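Shared laundry: water hardness, dosing and the new rinse setting

The supply to the Iddale and Werkley buildings was switched to the Flosambridge main in April. The new supply is harder than the old one, and the detergent quantities printed on the laundry room wall were never revised to match. Residents have reported stiff towels, grey marks on light cotton and a chalky film inside the drum doors. All three are consistent with underdosing in hard water. The wall sheets have now been replaced.

Hardness is a measure of dissolved calcium and magnesium. Both react with the soap component of detergent and take part of it out of use before it reaches the fabric. The residue settles in the loops of terry cloth, where it holds soil and lowers absorbency. A towel in this state feels rough after line drying and sheds water for the first few seconds of use. Fabric softener hides the roughness but adds a coating of its own, and absorbency drops further. We recommend leaving it out of towel loads altogether.

The revised dose for a full load of cottons is given on the new sheet by soil level. Use the hard water column. The figures assume powder. Liquid detergent contains no bleach, so whites washed only in liquid will dull over time at any dose. Powder should go in the left compartment of the drawer and not directly on the load, where it can cake in folds and leave spots.

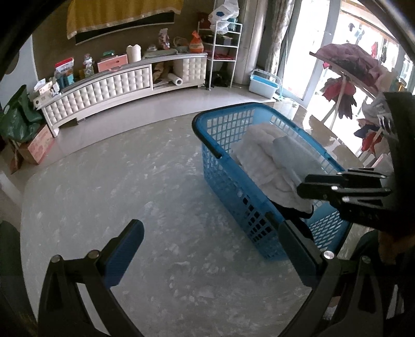 White cloth in a plastic basket.

Vangelis Margaritis has reset the machines in both buildings. The cottons program now runs a second rinse by default, which adds 15 minutes to the cycle. The booking slots have been lengthened to allow for this - please check the end time on the panel before reserving a dryer. The short program is unchanged and is still unsuitable for towels or bed linen.

To recover towels that are already stiff, run them once on the hottest setting the care label permits, with a full dose of powder and no softener. Follow with a second cycle using no detergent at all. Foam during the second cycle indicates old residue coming out of the fabric. Repeat the empty-dose cycle until the foam stops. Colored items should be treated separately, and elastic trims do not tolerate repeated hot washing.

Drum scale is a separate matter. A descaling run will be carried out on machines 2, 5 and 7, which have the heaviest deposits at the heater. These will be out of service while the work is done, and a notice will be posted on each door. The contractor is Zacharopoulos, as before. Residents should not add vinegar to the drum between visits, as it attacks the door seals.

Questions about dosing or the booking panel go to Eun-seong Koo at the Werkley office. Faults should still be entered in the log beside the sink, with the machine number and the code shown on the display.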